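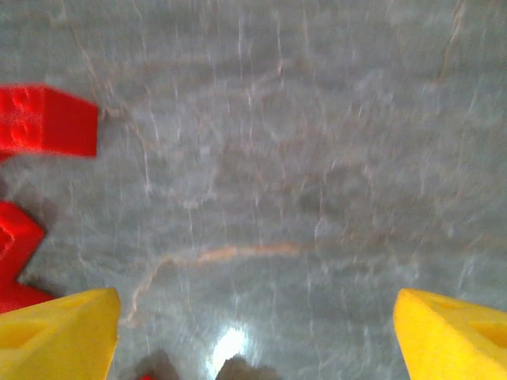 Gray marble, with a thin orange-tan vein.

Dec 4, 2019

A few people asked how buying stone for our kitchen went, so I'm putting it in one thread. It's long. Mute me if you rent or don't care.

We live in Wihongi, so there is one stone yard within a sensible drive, and that's Dridik. If you live near a city you'll have more choice and probably a different experience.

First thing I didn't know: the yard and the shop are usually separate businesses. The yard sells slabs. The shop, called the fabricator, measures your kitchen, cuts the slab, polishes the edges and installs it. You pay both, or you pay the fabricator and they pay the yard.

Our fabricator was Custódio Coelho. He works with his son-in-law and one saw. He answers the phone before 8 in the morning and after 5, and in between it goes to a machine that is always full.

Second thing: a price per square foot means nothing until you ask what it includes. I had three quotes. One was for material only. One was for material and cutting. One was for everything except the sink hole and tearing out the old counter.

Custódio's was $127 a square foot, installed, sink cutout included, old counter hauled away. It looked like the highest of the three. Once I added up the extras on the other two it was in the middle.

We needed 61 square feet. You don't pay for 61 square feet, though. Most places charge for the part of the slab you use plus some of the waste, and some charge for the whole slab even if a third of it goes in the dumpster. Ask.

If you do pay for the whole slab, the leftover is yours. Say so before they cut. We got a cutting board and two window sills out of ours. The sills cost $200 extra for the edge work and I would do that again.

Third thing: go see the actual slab. The sample at the store is the size of a paperback. Two slabs from the same block can look like cousins, and two from different blocks can look like they came from different planets.

At the yard they will pull slabs out for you on a crane with a clamp. Wear real shoes. They made me stand behind a painted line and they were right to.

Look at the slab from across the yard first, then up close. Then run your hand over it. Then ask them to hose it down if it's outside and dusty – a dusty slab looks like a paler stone than it is.

Photograph the tag on the end of the slab, the one with the lot number. I did this and it saved us an argument later, when the wrong one got loaded on the truck.

Somebody asked me about marble vs. granite vs. quartz. I'm not going to settle that. Marble etches. Lemon juice, vinegar, tomato, wine. An etch is a dull spot, and sealer does nothing for it. If dull spots would bother you every day, get something else.

Sealer slows down stains, which are a different problem. Oil, coffee, beets. Custódio uses one called Hatulon and left us the end of the bottle. Wipe on, wait, wipe off. If you leave it too long it dries into a haze and you will be buffing all evening. I was buffing all evening.

To see if a counter needs sealing again, put a spoonful of water on it and go do something else. If the stone under the water has gone dark when you come back, it's time.

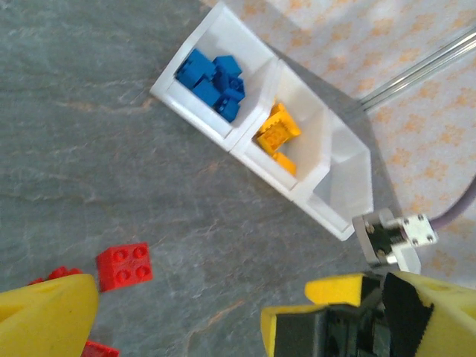
Cabinets next, and I should have put this first. The cabinets have to be in, screwed down and level before the fabricator measures. He doesn't measure from the drawing. If the cabinets move after that, you've bought a very heavy jigsaw piece that doesn't fit.

Ours came from Guswood. Good boxes, slow delivery. They said four weeks and it was nearly eight, and every date after that one slid along with it. The plumber slid the furthest.

Also have the sink and the faucet physically in the house on measuring day. He will want to take the sink with him or at least trace it. A picture of the sink on your phone will not do.

Decide how far the counter sticks out where people sit. We went back and forth on this at the dinner table with a tape measure and a piece of cardboard. Past a certain point you need brackets under it, and the point depends on the stone and how thick it is. Your fabricator will have an opinion. Go with his.

Seams. Everybody hates the idea of a seam and then never sees it again. Ask where it will go and ask for it to be on paper. Ours was going to run straight through the middle of the sink, which some shops do and others won't. We had it moved 16 inches to the left and I'm happy with it there.

If your stone has any strong veining, ask to do the layout with them. They put your counter pieces on top of a photo of the slab and slide them around. It took half an hour. My wife picked which part of the slab went by the stove and which part got cut away for the sink, and she had much better ideas about it than I did.

Edges. The plain eased edge was free. Everything else was charged by the foot. We took the free one. I have leaned on it every morning since and have no complaints about it.

Install day was short. They were here before nine and gone by lunch. You need a clear path from the door, no rugs, and a place for a truck to back in. Take the pictures off the hallway wall. We forgot one.

You can't use the sink right away. The glue holding it up has to set, and the plumber comes after that. We did dishes in the bathtub for two days, which was hard on the knees.

The backsplash comes after the counter. I say that only for the guy at the hardware store who told me the opposite.

Check the work before you hand over the last check. Get down so your eye is level with the counter and look along it with a flashlight lying flat. You'll see any low spot at the seam. Open the dishwasher all the way. Open every drawer under the counter. Turn the faucet handle backward and make sure it doesn't hit the wall.

On ours the dishwasher wasn't fastened to anything, because the old one had been screwed up into the old wood counter and you can't screw into stone. There are side brackets for this. They were still in the bag in the dishwasher manual.

Cleaning. Dish soap and water, then dry it. That's all we do. No vinegar, no bathroom sprays, nothing gritty. My mother-in-law keeps bringing over vinegar mixtures and I keep putting them under the sink.

A couple of replies asked if I'd negotiate. On the slab, a little – yards have slabs that have sat for a while and they'd like the rack space. On the labor I didn't try. He quoted a fair number and showed up when he said he would.

Someone else asked about remnants. If you're doing a bathroom vanity or a small desk, skip the slabs and ask to see the remnant pile. The stone is the same and the price is much lower, but you have to take what's there, so bring your measurements and don't get attached to a color.

Best time to buy, at least here, is January. Dridik is quiet then and Custódio told me he gets caught up after the holidays. In the fall everyone wants a kitchen done before company comes.

What I'd do differently: order the cabinets a month sooner, get all three quotes on the same list of items so I could read them side by side, and buy the sink first.

I still owe a couple of you his number. Send me a message, I don't want to post it. Call early in the morning.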